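Chapter 4
Good Practice at the Picking Cell

Learning objectives

After studying this chapter, the reader should be able to:
state the difference between a rule, a standard and a site practice;
prepare a picking cell for a supervised run;
complete a cell record in the form used at the Molgate training center.

4.1 Rules, standards and site practice

Three kinds of text govern work at a robot cell. Rules are issued by a public authority and must be obeyed. Standards are agreed documents that describe an accepted way of meeting a requirement. Site practice is written by the operator of the cell and applies only within that site. Where two of them differ, the stricter one is followed until the safety officer has given a decision in writing.

The site practice quoted in this chapter is the Leltedeo Code, adopted at Molgate in September and last revised on Oct 6, 2019. Students at other sites should obtain their own code before attempting the exercises.

4.2 Preparing the cell

The bin is fixed to its support before the arm is powered. A bin that can shift under contact no longer agrees with the taught positions, and the run must be stopped and the positions checked again. Clamps are tightened by hand and tested with a firm push on each wall.

Cables that travel with the arm are tied so that they can follow every joint through its full range. The operator moves the arm through that range at reduced speed and watches the loops for pulling or rubbing. Ties are replaced at every 600 hours of operation.

No person reaches into the bin while the arm is enabled. Items that have fallen out of reach of the gripper are left in place until the stop has been confirmed. 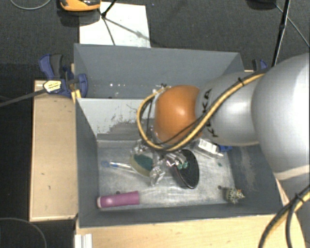

176

Figure 4.2 Gripper over the front compartment of a divided bin, with mixed items on the floor. A clamp holds the upper left side.

Mixed items call for more care than uniform ones. Clear and shiny surfaces may be poorly detected, and soft items may change shape when gripped. The Bouzid procedure, treated in Section 4.4, requires each new item to be tried alone before it is added to a mixed bin.

4.3 The cell record

A record is opened for each run and signed by the operator. It states the condition of the bin, the clamps and the cables, and lists every stop with its cause. Wear on the bin floor or divider is entered when first noticed. The Kondinero form, printed in Appendix 2, may be used for this purpose.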